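Blocks again

10 January 2021

Quick one, I have 13 minutes before I need to be somewhere.

So the blocks. I've been on a block kick since the holidays, blame the big tub I bought from Prunora (64 in the tub, sanded edges, no letters on them, thank goodness). Plan was to use them to figure out colors for the quilt. Instead I've spent most of the week just putting them next to each other and moving them again.

What I've learned so far: fewer is better. Dump the whole tub out and you get mush. Three at a time, plain brown background, then you can see what each color is doing. I tried white paper first and everything looked cheap. Brown paper, brown cloth, whatever, doesn't matter if it's wrinkly.

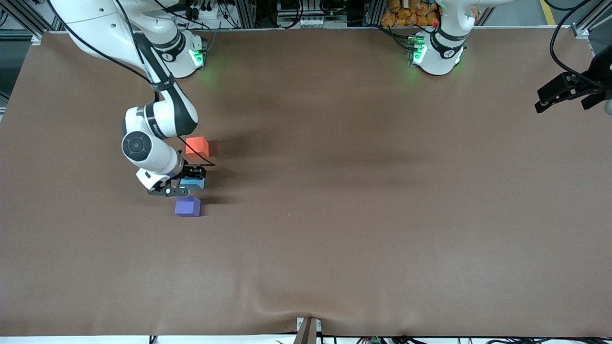 Orange-red with light blue is the pair I keep going back to. Purple I was not sure of. On its own it goes kind of flat to me, but put it near the blue and it wakes up, and then the orange looks even louder. Might be too loud for a bedroom. Might be fine!

Also spacing. Close together but not touching, that's my favorite so far. Touching looks like a toy, far apart looks like you forgot somthing. A slightly crooked line is nicer than a ruler line too, and I say that as a person who owns four rulers.

Next up is fabric. Atitel has a solid called Rukholm that's supposed to be a coral, the swatch costs more than I'd like but ok. Henao does a blue that might work, number 1422, only the website makes it look gray on my phone and nearly green on the laptop so who knows. Ordering both. If they are wrong they go in the scrap bin with the mustard from last May, we don't talk about the mustard.

Goal is 10 squares cut by the end of the month. Small ones. Will post teh colors when I've picked, and if you have a good purple solid that doesn't bleed in the wash please leave it in the comments.

Ok going, shoes on.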